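Recording the Desk Cleaning Task: Instructions for Contributors
Nellamby Task Collection, Section 3

The purpose of this task is to gather first-person recordings of small cleaning work done by hand at an office desk. The recordings are used to train the Pruvden manipulation model. Contributors should read this section in full before starting their first session.

The mouse is held in the left hand at the front edge of the desk, and the right hand does the work.

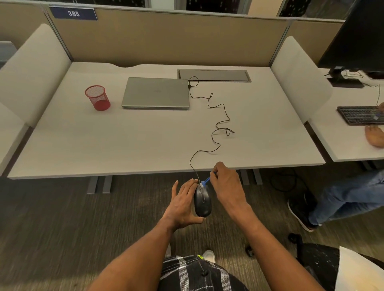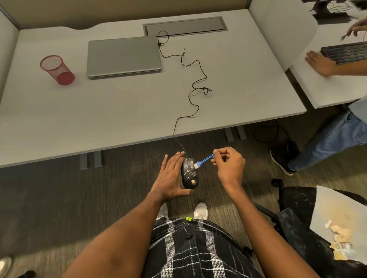 Before you record

1. Sit squarely at the desk and put on the head camera.
2. Close the laptop and leave the mouse plugged in.
3. Look down at your hands and check the preview. Both hands and the mouse must be fully visible.

During the recording

4. Pick up the mouse with your left hand and the brush with your right.
5. Brush the gap at the front of the mouse, close to the cable. Use short strokes and turn the mouse as needed.
6. Keep your head steady. Do not lean in so far that the desk leaves the view.
7. If you drop the brush, pick it up and continue. Recoveries of this kind are useful to the model and should be kept.
8. Set the mouse down on the desk and hold still for 3 seconds before you stop.

Each recording should last 75 seconds or slightly longer. A full session consists of 34 recordings.

After the session

Label each recording with the task name and the hand that held the brush. Mark a recording as rejected if the mouse was out of view for most of the work. Upload the session to the Kurian server the same day.

Questions about labels should be sent to Subbarao Rao at the Flinthorpe office.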